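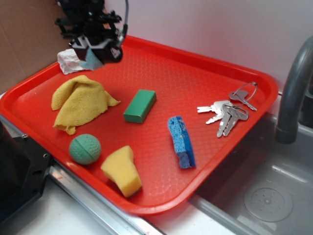
Palaniappan objects that a safe grip and a good grip are two separate matters, and that most shop rules cover only the first. The objection is fair, and this chapter is arranged around it. Sections 6.1 to 6.3 deal with limits on force and speed. Sections 6.4 to 6.7 deal with handling practice: what the arm may pick up, in what order, and what has to be written down when it fails.

April
By the Piltmont course staff

Print this page | E-mail this page
Home | Contents | Previous | Next | Glossary

Chapter 6. Handling Rules for Mixed Household Items

6.1 Scope

The rules in this chapter apply to a single arm with a two-state gripper command (open, close) working over a flat surface near a sink or counter. They do not apply to mobile bases or to arms that carry blades. Readers using the Triseo controller should set the work area before reading further, as the default area is larger than the one assumed in the exercises.

A mixed set is any group of items that differ in stiffness, weight or surface. Sponges, cloths, a ball and a ring of keys on one tray form a mixed set. A tray of identical blocks does not, even if the blocks differ in color.

6.2 Terms

Grip force: the force applied by the fingers to the item, measured at the pads.

Hold time: the interval between finger closure and release. Time spent moving to the item is excluded.

Soft item: an item that changes shape under the lowest grip force the gripper can apply. A crumpled paper towel is a soft item. A key is not.

Spacing: the shortest distance between the outlines of two items as seen from above. Where a cloth is folded or bunched, the outline is taken as it lies.

6.3 Written limits

The Jestodia handling code, used in the remainder of this book, has 14 rules. Three of them are stop rules and override all others:

Rule 1. The arm stops if a person's hand enters the work area.
Rule 2. The arm stops if the measured grip force passes the limit set for the item class.
Rule 3. The arm stops if the item is lost from the fingers and its position is unknown.

A stop under Rule 3 is often treated as a minor event and cleared without an entry in the log. This is poor practice. In the practice log printed in Appendix C, 136 stops are listed, of which 106 fall under Rule 3. A reader who skipped them would have little left to study.

The operator may retry a failed grip up to 3 times before the item is marked as not handled. Each retry is logged on its own line, with the item class and the grip force. The wording of the log entry is covered in Section 6.6.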